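Staveck Bench Code

The Staveck Bench Code is a set of working rules for robot arms that handle glassware on open laboratory benches. It covers the layout of the bench, the handling of beakers and racks, the labeling of equipment and the keeping of run records. The code is used at teaching and testing laboratories in Clarkley and Lulenbridge.
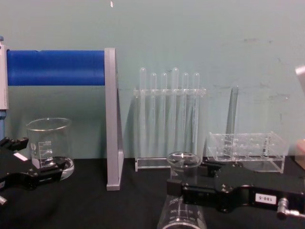
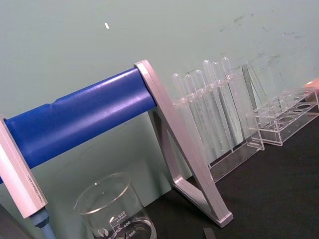
Clear glass and clear acrylic racks on a dark work surface

Category: Laboratory automation – Rules and good practice

Background
The code began as a two-page handout written by Ashley Lambert at the Bloxham laboratory, where arms had been added to benches laid out for people. Staff at Clarkley asked for a fuller version, and the handout was expanded into 21 numbered rules. The current text is dated 10/14/25. Earlier copies are marked withdrawn but are still found in binders at some sites.

Scope
The code applies to benches where one or two arms move beakers, tubes, pipettes or racks. It does not cover sealed cabinets, centrifuges or work with open flames. Electrical safety and emergency stops are left to the site's own rules.

Bench layout
Rules 1 to 8 deal with layout. The work surface must be matte and of one dark color, so that the outlines of clear items show up for cameras. A cloth is allowed if it is pulled flat and fixed at the corners. Tall items go at the back and items to be picked up often go at the front. Stands must rest with the whole foot on the surface. Wall marks do not have to be cleaned off before a run, but new posters or notices may not be put up behind the bench during one.

Glassware
A beaker is to be gripped on its straight wall, below the rim and clear of the spout. Where the arm allows it, the printed scale should face a camera. No beaker may be filled above the 400 mark while an arm is carrying it, whatever its full size. Chipped glass is taken out of use the same day.

When two arms share a bench, only one may be closed on a given item unless the task is a handover. The other arm waits outside the reach of the first.

Racks
Racks are placed square to the front edge of the bench. Empty positions are permitted and do not have to be filled with blanks. Tubes or pipettes that sit unevenly are recorded as found, then reset by hand between runs.

Labels and records
Each gripper carries a label that can be read without moving the arm. The run sheet lists the label, the operator, the start time and any dropped or broken item. Sheets are kept for 3 years.

Review
The text is reviewed each May. Lulenbridge has asked for a separate section on plastic pipettes – the present wording treats them as tubes.

See also
Bench camera placement
Glassware inspection
Two-arm handover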